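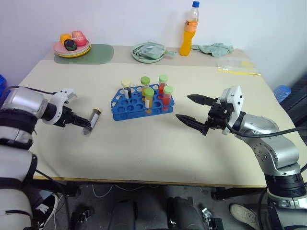

Slide 1. Test tube held beside a blue rack.

Remarks on storm recovery at the Leludstead depot
Delivered 16th July

Good morning. My remarks cover the repair of the depot since the April flood and the work that remains.

Slide 2. The river rose over the south gate and entered 14 buildings. The vehicle sheds and the medical stores took the worst of it. All personnel were moved to Bredo before the access road closed.

Slide 3. Of 2561 pallets in storage, about 87 percent were on upper racking and have been returned to service. The remainder were written off. [Pause for questions on supply.]

Slide 4. Sakamoto holds the contract for the new flood wall. Cukeo is replacing the electrical plant, which will stand on a raised platform – the old plant was at ground level. Two sheds will not be rebuilt.

Slide 5. Units still at Bredo will return in stages, medical staff first. Families in base housing will receive written notice of their moving dates. Please direct housing questions to the depot office and not to the contractors.

Slide 6. Budget table. Do not read aloud – refer to handout.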